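Ticket: Gripper stops before the grasp, no error shown
Product: Gratov arm controller
Opened by: Lucía Llorente, Ortuño
Date: 16 Sep 2018
Priority: normal

Good morning. We use the Gratov controller for a pick and place task with the Wovus gripper. Since the last update the arm sometimes stops over the table and does not continue. There is no error on the screen and the state stays "running". I must press the stop button and home the arm by hand.

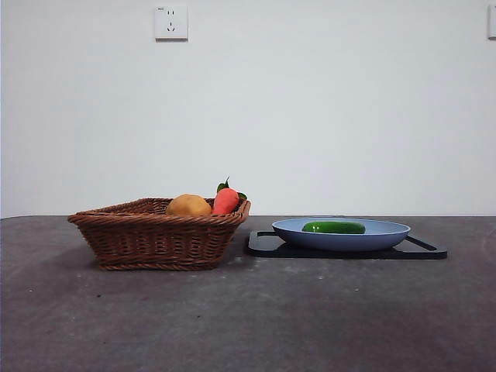
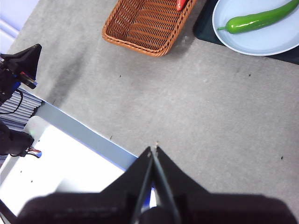
Test table with basket and plate: first the table view, second the wrist camera view.

What I already tried:

I restarted the controller and the arm. The fault came back after 14 cycles.

I changed the cable of the wrist camera for a new one. No difference.

I lowered the speed from 100 to 74 per cent. The stops are less often, but they still happen.

I raised the grasp timeout to 3000 ms. Now the arm waits longer and then stops in the same way.

With the version from April I cannot repeat the problem, so I do not think it is mechanical. The log ends with this line every time:

grasp_wait: no reply from gripper, retry 0

I expected to see retry 1 after it, but it never comes.

My worry is also about safety. When the state says "running" and the arm stands still, a person can believe it has finished and put a hand near the fingers. On one occasion the arm moved again by itself after almost a minute. For the moment we do not allow anybody to reach over the table before the stop button is pressed.

Questions for Millano support: is the retry switched off in the new version? Can I go back to the April version without losing the calibration?

I can send the full log if you tell me where to upload it.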